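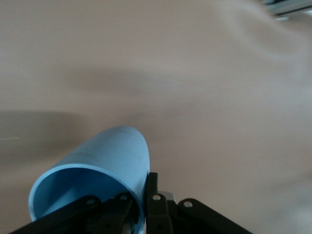

Kristýna Mikuš在我上一篇的留言里问:机器人又没有上过幼儿园,它怎么会知道杯子该从哪一边拿呢?她还说,她三岁的弟弟拿杯子都会拿反,一个铁家伙凭什么拿得对。

Kristýna,你这个问题我喜欢极了!我跟着一个教机器人抓东西的小组干活,项目的名字叫Devden,每天满脑子想的就是“杯子该从哪一边拿”。我本来想在留言下面回你两句,结果越写越长,干脆单独写一篇吧。文章有点长,你可以分两次看,中间去喝口水(喝水的时候请注意一下自己是怎么拿杯子的,等会儿要用到)。

先说说拿杯子有多难

你可能觉得拿杯子一点也不难。手一伸,就拿起来了嘛。

那我请你慢慢地再拿一次,像放慢镜头那样。你的眼睛先找到杯子。手还没碰到它,手指就已经张开了,张得比杯子宽一点点。然后手靠过去,手指一合,哎,碰到了,你马上知道碰到了,皮肤会告诉你。你再捏紧一点,紧到不会滑,又没有紧到把纸杯捏扁。最后往上抬。要是杯子比你想的重,你的胳膊会自己加一点力气,你甚至来不及想这件事。

这么多步,你一眨眼就做完了,嘴里还在跟同桌讲昨天的动画片。

机器人可没有这个本事。我们用的机器人,手只有两根手指,黑黑的,扁扁的,像两块会动的小铁片片,专门的名字叫“夹爪”。它能做的动作只有张开和合上。没有大拇指,没有小拇指,挠痒痒都不行。夹爪连在机械臂上,机械臂可以把它送到桌子上面的各个地方,也可以让它转来转去。

杯子站着的时候还好办,从上面下去,两根手指一边一根,合上就行。要是杯子躺倒了呢?躺倒的杯子是圆滚滚的,轻轻一碰,它就骨碌碌滚走了。而且从不同的方向看,它的样子完全不一样。从杯口那边看过去是一个圆圈,从旁边看过去,又变成了一个长方形。你知道圆圈和长方形是同一个杯子,机器人一开始可不知道。

老办法:写一张很长很长的纸条

从前教机器人做事,大家常用的办法是写规则。你可以想象成给机器人写纸条:

往前走二十厘米。
往下走十厘米。
合上手指。
往上走十厘米。

只要杯子每次都乖乖地放在同一个地方,这张纸条就很好用。很多工厂里的机器人到今天还是这么干活的,又快又准,一点毛病没有。

可是,把杯子往旁边挪一个拳头那么远,麻烦就来了。机器人照着纸条走,走到老地方,合上手指,夹住了一把空气,然后很认真地把那把空气举了起来。我第一次看到的时候笑得蹲在地上。

那就把纸条写长一点?如果杯子在左边,就这样;如果杯子在右边,就那样;如果杯子倒了,杯口朝着你,就再另外一样;如果杯口朝着墙……Miloslav Vrabec真的试着写过。他写了一个下午,写到“如果杯子倒了,而且旁边还有一个罐子挡着”的时候,他把键盘推开,出去散步了。

桌上能发生的事情实在太多了,纸条怎么写也写不完。

新办法:看我做,跟我学

你是怎么学会系鞋带的?我猜没有人给过你一张纸条,上面写着“左手食指往右移动两厘米”。多半是有一个大人蹲在你面前,系一遍给你看,再抓着你的小手系一遍,然后你自己乱七八糟地系了好多遍。

我们教机器人也是这么教的。这个办法叫“模仿学习”,模仿就是学样子,跟“有样学样”是一个意思。

具体是这么做的。一个人坐在旁边,手里拿着控制器。人的手往左,机器人的夹爪就往左;人的手往下,夹爪就往下;人一捏,夹爪就合上。人带着机器人,把一件东西拿起来一次,这就叫一次“示范”。

示范的时候,机器人不是白白地被牵着走,它在记笔记。它的笔记分两半:

一半是“我看见了什么”。机器人的手腕上装着一个小相机,手伸到哪里,相机就跟到哪里。所以它看到的画面里,常常下面是自己的手指,前面是要拿的东西。

另一半是“我那时候做了什么”。手往哪边走了,走了多少,手指是张着还是合着。

两半拼在一起,就是一页一页的笔记:看见这样,就那样做。看见这样,就那样做。

拿一个杯子只要几秒钟,可是笔记已经记了好多好多页了。

一共示范了多少次?

来来来,猜一个数。

答案是1263次!

这些全是人一次一次带出来的,Comfort Akolgo做得最多,她后来说晚上闭上眼睛都是夹爪。我也做了不少,做得没有她好,我的手容易抖。

这里面,有700次是东西好好站着的时候去拿的。杯子站着,罐子站着,只是每次站的地方不一样。

有300次是东西躺倒了再去拿的,杯口一会儿朝这边,一会儿朝那边。

还有200次,是我们专门捣乱的。比如夹爪先故意走歪,然后再由人慢慢把它救回来。这200次特别重要,后面我要专门讲。

你要是把这三个数加起来,会发现跟1263对不上。加得好!剩下的那些是做坏了的,有的是相机的线松了,有的是人打了个喷嚏。坏的笔记我们就挑出来,不给机器人看。你也不想照着一本写错了的作业来学吧?

机器人怎么“复习”笔记

示范做完了,机器人还是什么都不会。它只是有了一大摞笔记。接下来要让一个电脑程序去读这些笔记,这个程序叫“神经网络”。名字听着吓人,你先把它想成一个特别大的调音台,上面有数不清的小旋钮。

程序随便抽出一页笔记,只看前一半,也就是那张画面。然后它要猜:这时候人是怎么做的?

刚开始它猜得一塌糊涂。人是往左走的,它猜往右上方飞。好,没关系,把答案翻出来对一对,差得远,就把那些小旋钮稍稍拧一下,让下次猜得近一点点。再抽一页,再猜,再对,再拧。

这样反反复复,不睡觉,也不吃饭,一直猜到它猜的跟人做的差不多为止。这个过程叫“训练”。你背乘法口诀的时候,用手捂住答案,自己先说一遍,再把手拿开看看对不对,跟它做的事情很像。

我要老实交代一件事:这些小旋钮到底拧成了什么样子,为什么拧成这样,我们也说不太清楚。Þórey Østergaard正在研究这个问题,她的本子上画满了问号。我觉得这很棒,说明还有好多事情等着你们长大了来弄明白。

只会背书可不行

训练的时候有一个坑,我们掉进去过,我讲给你听。

有一回,程序猜得准极了,笔记里随便哪一页都难不倒它。我们高兴坏了,把它装到机器人上一试,糟糕,杯子换了个地方,它就傻眼了。

它把笔记给背下来了!就像有的同学把练习册上的答案全背了下来,老师把题目里的苹果换成梨,他就不会了。(我小时候就干过这种事,考得很惨。)

所以现在我们会把一部分笔记藏起来,训练的时候一页也不给它看,等它学完了再拿出来考它。考得好,才说明它是真的学会了。以后你在别的地方读到“这个机器人特别聪明”,可以多问一句:考它的题目,它以前见过吗?这是一个很厉害的问题,大人听了也要想一想才能回答。

一步歪,步步歪

现在讲那200次捣乱的示范。

请你在家里做个小实验。在地上找一条直线,地砖缝就行,闭上眼睛沿着它走。第一步可能只歪了一点点。可是你不知道自己歪了呀,第二步就从歪的地方接着走,又歪一点,第三步再歪一点……睁开眼睛一看,你已经快撞到沙发了。(请找一个人在旁边看着你,别真撞上去。)

机器人也有这个毛病。它每一步都可能有一点小错误,错误攒在一起,手就跑到了一个它从来没有到过的地方。而它的笔记呢,都是人做得又顺又好的时候记下来的,里面没有一页写着“手歪到这里了该怎么办”。它看着一个从来没见过的画面,只好瞎猜,越猜越歪。

怎么治这个毛病呢?办法是Cheuk-hei Wu想出来的,听起来像恶作剧:我们示范的时候故意做歪,再把它做正。手故意偏到杯子的一边去,停一下,然后一点一点挪回来,对准,再往下走,合上手指。这样笔记里就有了“歪了怎么救”的那几页。

我一开始不太服气。我们辛辛苦苦练了那么久,就为了把动作做得漂亮,现在倒要故意做难看?可是试下来真的有用。加了这些笔记以后再训练,机器人的手要是偏了,它往往会自己停一停,往回挪。我第一次看见它自己挪回来的时候,忍不住喊了一声“对对对,就是那边”,好像它听得见似的。

为什么把相机装在手腕上

我猜有人要问这个了,那我先答。

相机可以装在天花板上,也可以装在桌子边。装在天花板上,整张桌子都看得见,挺好的。可是到了最要紧的时候,手伸过去,正好把杯子挡住了,相机只看得见机械臂的后背。你试试伸手去拿桌上的橡皮,再让同学站到你背后看,他多半看不见你的手指是怎么捏的。

装在手腕上就不一样了,手越靠近,东西看起来就越大,手指跟东西的关系也清清楚楚。左边的手指靠着没有?右边的呢?缝隙在哪里?一看就知道。

缺点也有。手腕上的相机看不远,东西要是在手的后面,它根本就不知道。而且手一动,整个画面都跟着动。你举着手机一边跑一边录像,录出来的东西晃得人头晕,机器人天天看的就是这种录像。

再给你讲一个好玩的。你在画面里看杯子,杯子往左边跑了,是杯子自己跑了,还是你的手往右边动了?光看一张画面,分不出来。机器人要靠自己的笔记,记得刚才手是怎么动的,才能猜出是哪一种。

手指和东西要“对齐”

拿东西以前,最重要的一件事是对齐,就是让东西正好待在两根手指中间的那条缝前面。

就拿橙色的罐子来说吧。它站在桌上,从斜上方看下去,能看见银色的圆盖子和拉环,还能看见一弯橙色的罐身。两根黑手指张开着,中间空出一条缝,罐子却偏在缝的右上方。这时候要是直直地往前冲,会怎么样?右边那根手指可能会一头顶在罐子上。所以这个位置的手,应该先往右挪,等罐子到了缝的正前方,再靠过去。

你看,你已经在替机器人做决定了!看见这样,就那样做。你刚才做的,跟它训练的时候做的那道猜谜题是一样的。

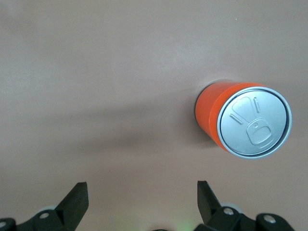
我们得到了什么结果

好啦,说了半天,到底学会了没有?

我们比了两个机器人“学生”。甲同学只看过站着的那700次示范,乙同学三种示范全看过。然后让它们轮流去考试,题目都一样,放东西的位置也都是训练的时候没用过的。

拿站着的东西,两个同学差不多好,甲同学甚至还快一点点。我们当时都有点失望,心想,那另外那些示范不是白做了吗?

到了拿躺倒的东西,差别就出来了。甲同学常常从上面直直地伸下去,不管杯口朝哪边,夹在最滑的地方,杯子就溜了。乙同学多半会先把手转一转,转到跟杯子差不多顺的方向,再合上手指。它也有失败的时候,可是比甲同学少多了。

最让我开心的是第三种题。我们等手伸到一半,忽然把杯子往旁边推一下。甲同学照样走到老地方去,夹住一把空气(又是空气!)。乙同学会顿一下,然后追过去。不是每次都追得上,可它知道要追。

所以我们小组写下来的结论是这样一句话:给机器人看各种各样的示范,连做歪了再救回来的也算,会比只给它看漂亮的示范更有用。

不过我得赶紧补一句,我们只试了杯子和罐子。换成一只鞋,一根香蕉,或者一团毛线,会怎么样?不知道,我们没有试过。做研究的人讲话要小心,试过的才能说,没试过的就老老实实讲没试过。

还有哪些事它不会

透明的杯子它就很头疼。玻璃杯在画面里几乎只有几条亮亮的边,后面的桌子直接透过来,它经常当那里什么也没有。

它也不知道轻重。我们的两根手指上没有皮肤,感觉不出罐子是满的还是空的。满罐子重,夹得不够紧就会往下滑;空罐子薄,夹得太紧又会瘪下去。Kopecký那边的一个小组在做会“感觉”的手指,我去看过一回,手指外面包着一层软软的垫子,用力压一压,屏幕上就会亮起来一块。十月份我们打算借一对来试试,我已经等不及了。

还有,它不懂你为什么要拿杯子。你渴了,所以拿杯子,这是你的事。它只是看见了这样的画面,就做那样的动作。它不渴。

在家里也能当一回机器人

这个游戏要两个人玩,我在Tornport的图书馆带小朋友玩过,大家吵得图书馆的人来看了两次。

你们要准备:一个纸卷筒(卫生纸用完剩下的那种就很好),两把直尺,一个塑料杯,还有一张桌子。

第一步,一个人当机器人。闭上一只眼睛,把纸卷筒放在另一只眼睛前面,只许从筒里看。
第二步,当机器人的人两只手不能直接碰杯子,纸筒请同伴帮忙扶着,自己一手拿一把直尺,把直尺当成两根手指。
第三步,同伴把杯子放在桌上,放在哪里都行,站着躺着都行。
第四步,用两把直尺把杯子夹起来。
第五步,换人。

玩过几次以后,再加难一点。等“机器人”快要夹到的时候,同伴轻轻把杯子推开。看看他会追,还是会去夹空气。

玩的时候你可以把每一次都记在纸上:杯子是怎么放的,夹起来了没有,要是没有,是滑走了还是没对齐。记满一张纸以后再看,你多半会发现自己在某一种情况下特别容易失败。那就专门练那一种。你瞧,这就是我们平时做的事情,只不过我们用的纸多一点。

几个词,忘了可以回来查

夹爪:机器人的手,我们用的这种只有两根手指。
示范:人带着机器人做一遍。
模仿学习:机器人从示范里学本领。
训练:程序一遍一遍地猜,一遍一遍地对答案,慢慢越猜越准。
神经网络:那个有数不清小旋钮的程序。
对齐:让东西正好在两根手指中间。

Kristýna,回到你的问题

机器人怎么知道杯子该从哪一边拿?它看过很多很多次人是怎么拿的,连拿歪了再救回来的也看过,然后自己猜,自己改,猜到后来就像那么回事了。你弟弟三岁拿杯子拿反,一点也不丢人,他才练了多久呀!再说他一边练拿杯子,一边还在学说话、学跑步、学怎么从你手里抢饼干,我们的机器人只学一样,还学得这么费劲。

你要是跟弟弟玩了直尺夹杯子的游戏,请把你们的记录写在留言里,失败的也写上,我最想看失败的那些。请别用玻璃杯。

下一篇我想写机器人怎么叠毛巾,毛巾比杯子难多了,它一拎起来就变样。有问题现在就可以先问。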